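# Speaker notes – "The table by the bikes"

*Tornuvel evening meetup, 23 minutes plus questions. Water. Clicker in left hand. Slow down!*

**Opening (2 min)**

Hi everyone, thanks for staying on after the coffee. I'm Maarja Vasiliauskas, I look after the break room and the little exercise room at Jutetetti, and I've been asked to talk about shared stuff. Things that belong to everybody in a building and so end up living wherever the last person put them down.

(Pause. Let people get seated, the back door squeaks.)

Quick show of hands: who has a room at work with some equipment in it and a table? Okay. And who knows what's on that table right now? Yep, fewer hands. Same for me until last February.

I'm going to tell you how we run ours, what we tried first, what flopped, and what I'd do again. If you only remember one bit, please make it the part with the hooks.

**The room**

So the building has 80 people in it on a full day. When Druvarari moved out of the back rooms we got one of them, and we asked what people wanted. Quiet room came first, bikes came second, and the quiet room went to accounting for their filing – I'm still a bit sore about that one – so bikes it was.

Four of them, in a row along the back wall. White tile on the floor, because that's what was there already, and tile is easy to mop. Then Aigars Petrauskas from facilities said we needed somewhere to sit down and change shoes, and he brought in a round table and some chairs from the old canteen.

(Tell the story of Aigars rolling the table down the corridor on its edge. Don't go on too long. He's in the third row, wave at him.)

I was against the table. I said a table in an exercise room turns into a shelf in a week. Aigars said people need to put their water somewhere. We were both right, and the table stayed.

**What lands on it**

Next slide.
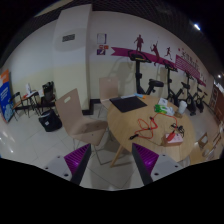
*Slide 6. The round table, with the bikes along the wall behind.*

Let people look for a few seconds before talking. They always start laughing at the jump rope.

The jump rope is the thing I want to talk about. It's orange-red, so you can't miss it, and it takes up more room than anything else on there. A jump rope that's been put down in loops takes over a whole table. Fold it in half twice and hang it by the fold and it takes up about as much wall as a dish towel. Same rope!

Then there's the little stuff. White box, pink box, green package, a cup. None of it is big, and none of it is trash, and that makes it hard. If it were trash someone would bin it. If it were big someone would complain. Small decent things just sit there, and each one makes the next one feel welcome.

And the black cable in a tangle. Ask the room: who has a cable like this at work? (Every hand. Every single time.) My rule for cables is that if it isn't plugged in and it isn't labeled, it goes in the cable drawer by the end of the day. You can come and get it. I won't be cross.

**What we tried that flopped**

Keep this bit quick, it's more fun if I go fast.

The basket. We put a big basket under the table and said, just throw it in there. Well, they did, and then everybody who wanted the rope had to dig for it, and whatever came out first went back up on the table. Two weeks and I took it away.

The sign. "Please leave this table as you found it." Think about that one for a second. They found it covered in stuff!

The sign-out sheet. Mārtiņš Žukauskas was very keen on this, he made a lovely sheet with columns. It had one name on it when I took it down, and it was his.

Taking the table out. Yes, I did try, over a long weekend. I came back to water bottles on the floor and a sweater on every handlebar, so back it came, and I bought Aigars a cake.

**What we do now**

Okay, the useful part.

- Hooks at shoulder height, right inside the door. One for each rope, and a couple left free. People hang things up on their way out if the hook is on their way out.
- One shallow tray on the table. If it fits in the tray it can stay till evening.
- The tray gets emptied at 5 by whoever has the room that month. Emptied onto the shelf in the break room, where people come for coffee and go "oh, that's mine."
- Chairs pushed in. I can't prove this does anything, but a room with the chairs in looks finished, and people are slower to dump things in a finished room.
- Wipes on the window sill by the bikes. They used to be on the table and then people stood at the table and put things on it.

(If I'm running late, skip the wipes.)

Jaanus Mets will ask about cost. The hooks came out of petty cash and the tray is from my kitchen. Say that with a straight face.

**The bit about nagging**

I used to send emails. Long ones, with bold. I stopped, and the table got no worse. These days I go in, hang up the rope, and if someone's pedaling away I say hi and ask if the green thing is theirs. Sometimes it is. That's the whole system, really, plus walking past the door once a day.

Edgars Liepiņa, who had the room before me, told me he never once tidied it with people in there because he felt it was rude. I think it's the other way around – if I do it quietly at night they think it tidies itself. So I do it in the middle of the day, cheerfully, and half the time somebody gets off a bike and helps.

**Questions**

Likely ones:

*Lost property, how long?* Two months on the shelf, then it goes in the charity bag. Chargers we keep.

*Do people use the bikes?* Yes, mornings mostly, before 8. Rainy days are packed.

*Would you get a bigger table?* NO. (Let them laugh.)

*Can we have the slides?* Ask Mārtiņš, he's got the folder. He may ask you to sign for them.

Say thanks, remind them the coats are in the other room, and take the clicker OUT of my pocket before I leave this time.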